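Home Bench Arms: Progress Report to the Vitale Small Builders Fund
From: Dindo Rivera, Lulus shared workshop
Last updated: Thu 23 November

Thanks again for the second payment. I'm happy to say the money is now mostly in the form of moving parts, and the project has got to the stage I was most looking forward to when I applied. Both arms are up, both are powered, and I'm working on zippers!

For anyone on the fund's side who is new to this, the plan was to build a pair of table-mounted arms at home that can handle soft everyday things: pouches, bags, clothes, the stuff that never holds its shape. Rigid blocks were finished in March, and I wrote those up last time. Zippers are much harder, and far more fun. One gripper has to steady the fabric while the other finds a very small piece of metal and gets hold of it. 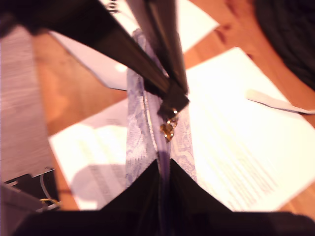 The first fingers I printed were too wide at the tip and kept pushing fabric out of the way before they could close on it. I went through 10 versions before settling on the current shape, which is long, flat and fairly narrow. Ana at the workshop let me use the good printer overnight, so this cost a lot less than I had budgeted, and I'd like to move what's left into spare motors if you agree.

Wiring took longer than planned. I rebuilt the sensor cable on the right arm twice, first because it was too short at full reach and then because the connector from Stakel had a loose pin. Stakel replaced it without any fuss. I've left generous slack in the cables for now and will tidy them once I know exactly how far the arms need to travel.
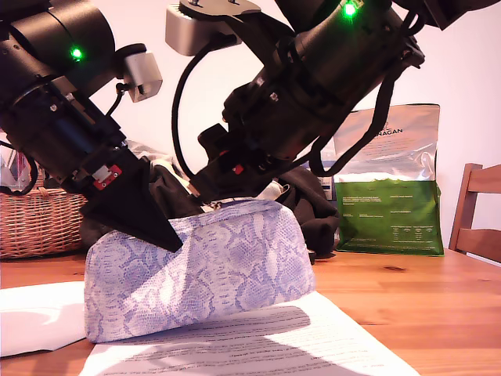
Since the last report I have logged 105 attempts with the zipper routine. I won't give you a success rate yet, as I changed the finger shape and the grip force partway through and the early runs can't fairly be compared with the later ones. A clean set will be in the next report. What I can say is that it's a joy to work on, and that most of my evenings now go into grip force — too little and the pull slides out, too much and the whole pouch comes along with it.

I'm also keeping the table cluttered on purpose. A real table has papers and clothes on it, and I'd like the arms to cope with mine.
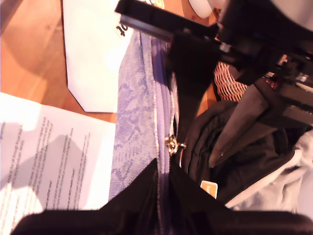

Gold zipper pull on the lavender snakeskin-pattern bag, with one finger of the gripper near the top.

Still to do before the final payment:

- Clean set of zipper runs, fingers and settings unchanged throughout
- Proper cable guides on both arms
- Swap the trial Broreo power supply for a permanent one
- Build notes and part files, free to download

The build notes are about half written. You're very welcome to come by the workshop and try the controls yourselves. Just send me a day that suits you.

Dindo

2 comments · 2 shares
Contact: Dindo Rivera, Lulus shared workshop | Back to top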